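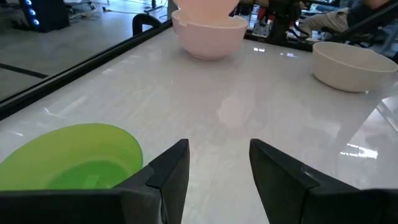
Pimeck and your job: the questions I keep getting
Monday, June 17, 2024
4 min read
Print this page | E-mail this page

I run the late crew in the dish room at Trillberg, and I've been on the Pimeck project since January, so I'm the one people grab in the hallway. I started writing my answers down because I was giving a slightly different one every time. If yours isn't on the page, come find me (I'm usually near the racks, wearing ear plugs, so wave).

What is Pimeck, in plain words?

It's a pair of robot arms that we're teaching to handle bowls. Pick one up, put it down where it belongs, stack it if there's something to stack it on. That's the whole ambition for now. We picked bowls because they're what we have most of - on a heavy day 3000 of them come back to us from the Prikomside buildings - and because stacking them is the job people ask to be rotated off more than any other.

Is it running in the dish room?

Nope. All the work so far is at the test bench over in Ahn, which is a clean, bright room with no steam and no one squeezing past you with a cart. Please keep that in mind when somebody tells you how well it's going. I went over there expecting to be scared or impressed and mostly I was surprised at how much of the day is spent putting bowls back out on the table so the arms can have another go.

Why does it need two arms?

I asked the same thing! You can do a lot with one, but think about how you work. One hand steadies the stack and the other brings the next bowl over, or you clear something out of the way on the left while your right is already reaching. The hard part is getting the two arms to share a small space without bumping each other.

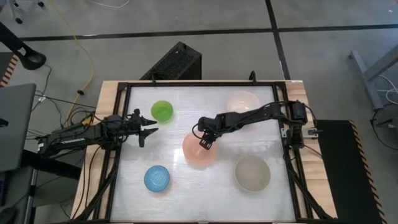
They also have to deal with different bowls, and that's where I've been most useful, I think. We've got so many kinds by now, old ones, new ones, whatever Prikomside bought when the last batch ran out. Your fingers know right away that a thin rim needs a different grip from a thick one. You don't think about it. I had to think about it for weeks so I could explain it to the people setting up the practice runs, and I still catch myself narrating my own hands at home when I'm unloading the dishwasher.

Will anyone lose their job?

The plan I've been shown has no cuts in it, and it's posted by the time clock so you can read it for yourself. The stacking position becomes a checking position on both shifts. Same pay grade, same breaks. I can't promise you what the plan will look like in a few years, and I'd rather say that straight out than have you hear it from me later in a worse mood.

What would a checker do?

Look for chips and stuck-on food, pull the bad ones, and sort out the mess when the arms get confused. You'd also stop the thing when it needs stopping. Everybody on the crew will be allowed to do that and you won't have to write anything up for it. I pushed hard for that last part.

I'm not good with computers. Is that a problem?

It wasn't for me, and I still type with two fingers. Training is four sessions, on the clock, at the bench in Ahn, and there's a van. You'll spend most of it watching, resetting the bowls and learning what the arms look like when they're about to do something silly.

Is it faster than we are?

Not even close, as of now. A good stacker on my crew would leave it in the dust. Speed isn't really what I'm hoping for anyway. I'm hoping for fewer sore wrists - mine included.

What does the rest of the crew think?

All over the place, and I'm glad people are saying so.
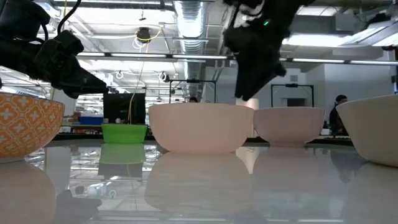
One of the early-shift stackers told me she wouldn't miss the stacking for a second, but she would miss the talking. When you're shoulder to shoulder at the belt you hear about everybody's kids and everybody's cars, and she wanted to know if a checker stands alone all day.

I didn't have an answer for her, so I took it to the layout meeting. The checking spot has been moved on the drawing so it faces the rinse line, where there are always people. It's only a drawing, but it's the version we're working from.

Who do I complain to?

Me first, please. If you don't want to put your name on it, use the box by the lockers, and I'll add the answer to this page.

Want new answers sent to your inbox? Sign up for the Trillberg crew newsletter. You can unsubscribe at any time.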